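# Kinyua bench arm, with the Flivus two-finger gripper

I run the assembly room at Umico, and this page is the one I wanted to read before we ordered ours. We sell the Kinyua setup now as well as use it, so take my enthusiasm with a little salt, but I've worked next to one for 19 months and I have opinions!

First, what it is. The Kinyua is a small arm that bolts to a regular workbench. On the end goes the Flivus gripper, two flat black fingers that open and close in parallel, and the arm does the job that used to eat our mornings: picking up small plastic parts and putting them where the next person needs them. Blocks into frames, frames into trays, trays onto the cart. If your shop makes anything that comes in pieces smaller than a matchbox, you know this job. You probably have a wrist brace in a drawer somewhere because of it.

We used to do a batch of 2000 fits by hand, split between whoever was free (or whoever hadn't found a good excuse). The arm takes the whole batch now. It isn't faster than a person having a good hour, I should say that right away. It's the same speed at four in the afternoon as it is at eight in the morning, and that's where the difference comes from.

What changed for the people is more interesting to me. The bench crew still starts the batch, clears the bad parts and checks the fits. They also teach the arm new parts, and I didn't expect them to like that bit so much. You move the arm by hand to where the part is, press the button, move it to where the part goes, press again. A new part takes 20 minutes to teach if it's a friendly shape - longer if it's round or shiny.

The blue block and gray square frame are what we start everybody on. A block with flat sides is easy to grip, and the frame has clean straight edges, so you can tell right away if your approach is crooked. Spread the two parts out on a plain bench top and come in with the fingers wide open. Most people are comfortable with the buttons before lunch.
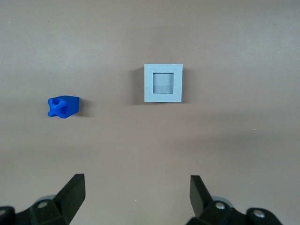
Fokard asked whether their people would end up babysitting the thing, standing there all shift waiting for it to drop something, and said that would be worse than the old job.

Fair worry, and we did go through it. For the first few weeks we all hovered. Then we put the stop light up high where you can see it from across the room, and folks went back to their own benches. The arm stops and waits if it closes on nothing, so a missed pick costs you a walk over and a button press. My advice is to agree before it shows up on who answers the light, and to rotate it. We didn't, and one poor person got all of it until July.

The other thing to sort out early is hours. We promised nobody's would be cut, put it in writing, and moved the freed-up time to inspection and repairs. If you can't make a promise like that, have the hard conversation before the crate arrives. The crew will have guessed anyway.

**In the box**

- Kinyua arm with bench clamp and bolts
- Flivus two-finger gripper, fitted and checked
- Controller, power cable and teach buttons
- 2 spare sets of finger tips
- Stop light with a long cable (use the whole cable!)

**Good to know**

- Plan on a sturdy bench. Ours wobbled and we blamed the arm for a week.
- Wipe the finger tips at the end of the shift, dust makes them slippery.
- Matte bench tops are easier on the eyes when you're teaching small parts.
- Soft or floppy parts aren't its thing. We still do foam by hand.

Spare finger tips ship separately if you run out, and we keep them on the shelf at Umico. If you'd like to try your own parts before you order, send us a handful in a padded envelope with a note saying which way up they go. I'll run them on our bench and tell you how it went, including if it went badly.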